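Search stories Enter keyword Go

THE HOLLANO NUMBER

The number was 90. It was on the second slide, in green, and Keyvan Yazdani left it up for a long time while people found chairs.

"Ninety percent," he said. "On cloth. Black cloth, too, which everyone told us would be the hard one."

Orvokki Koskela wrote the number down and put a question mark after it. She had been sent to Bavgate in March to decide if the money should go on for another year, and she had been doing this kind of work long enough to own a notebook with nothing in it but numbers and question marks. Some of the question marks had been crossed out later. Fewer than you would hope.

"Ninety percent of what?" she asked.

"Of trials."

"How many trials?"

"Two hundred."

"And what happens in a trial?"

Keyvan looked over at Davoud Ranjbar, who had built most of Hollano and who didn't like meetings. Davoud said that the policy was given a cloth on a table and had to pick it up, fold it once, and let go of it inside a marked area. If the two edges met within a finger's width, it was a success.

"Whose finger?"

Somebody laughed at the back. Davoud did not. "Mine," he said.

She liked him a little better after that. She drew a second question mark anyway.

The claim, when you took the green off it, went like this. The old way of teaching an arm to handle cloth was to drive the arm itself, by remote, slowly, with a trained person at the controls. Hollano said you could skip the arm. You gave people a pair of grippers to hold, let them do the job at a normal pace with their own shoulders and elbows, and tracked the grippers through space by the printed markers on them. Then you trained on that. The draft paper said 2000 demonstrations, collected in less time than it used to take to get 340 by remote, with a better result at the end. Keyvan had put this on a slide as well. There was an arrow on it.

Orvokki had seen a lot of arrows. At Rindetti, six years before, there had been an arrow for dishes, and she had signed off on it, and the machine had put dishes in a rack very nicely as long as the rack was the one it had grown up with. They moved the rack to another kitchen and it stood there holding a plate. She still thought about the plate.

"Who made the demonstrations?" she said.

"Six people."

"How many of the 2000 did the best of the six make?"

Keyvan said he would have to look that up. Davoud, without looking anything up, said, "Nearly half. Elaheh did nearly half."

"And the 200 trials. Same table she used?"

"Same type of table," said Keyvan.

"Same table," said Davoud.

There was a short break for coffee then. Keyvan spent it on the phone with Sachdeva, who owned the building and a good part of the company, walking up and down by the railing with one hand over his free ear.

Oluf Þrastardóttir found Orvokki at the coffee machine. She was the statistician, hired late, and she had the look of someone who has been waiting for a visitor.

"I asked them for the throwaways," Oluf said. "The demonstrations they threw out before training. I asked twice."

"And?"

"They keep them. I'll say that for them. But there's no rule for what gets thrown out. A person looks at it and decides it's bad. So the 2000 are 2000 that somebody liked."

"That's not a crime."

"No. But then you can't say how long it took to get them, can you? The clock only counts the good ones. On the remote side they counted everything, every dropped rag." She stirred her coffee, which had nothing in it to stir. "I don't think it's a lie. I think it's two people with two spreadsheets."

Orvokki wrote that down nearly word for word.

She asked to see the work next, and Keyvan, back from his call, wanted to show her the video. She said no thank you to the video. In her experience videos were made on good mornings. So they went out onto the floor, the four of them, and stood among the office chairs while Elaheh Azimi took up the grippers and went on with what she had been doing before anyone came.

She was fast. That part of the claim was true, and Orvokki put it in the notebook with no mark after it. But she was fast in a way of her own. She would get hold of the cloth with the left and let it bunch, not bothering to spread it, and have the right waiting open off to the side long before it was needed. It was how a person folds who has folded that one piece of cloth many hundreds of times.

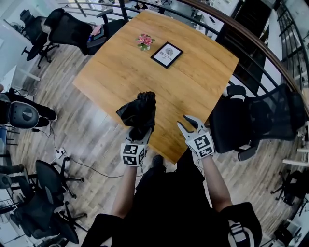
WHAT ORVOKKI ASKED FOR

"Do the others do it like that?" she said. "With the right hand parked out there?"

Elaheh stopped. "I don't know," she said. "I never watch the others."

"They don't," said Davoud.

"So when your arm does it that way, what has it learned? Cloth, or Elaheh?"

Keyvan started to answer, and what he had to say was about scale, and diversity of data, and next year. She let him get to the end of it. Then she asked for three things. She wanted the policy trained again with all of Elaheh's demonstrations left out. She wanted the trials run on a table none of them had touched. And she wanted the hours counted on both sides by the same person, with the throwaways in.

"That'll bring the number down," Keyvan said.

"It might."

"Sachdeva has already seen the 90."

"Then he'll be able to compare," she said.

Davoud was writing on the back of his hand. Oluf had gone to see about a table. Elaheh, who had been standing all this time with her arms out, asked if she should keep going or if they were done with her.

"Keep going," said Orvokki. "But let somebody else have a turn after lunch."

On the train she went over the page again. She thought the second number would be 60, or thereabouts, and that she could probably defend 60. She did not write it down.

Contact the editors | Copyright the authors | Back to top

More recent fiction
The Plate at Rindetti
Two Spreadsheets
Night Shift, Bavgate Road
A Finger's Width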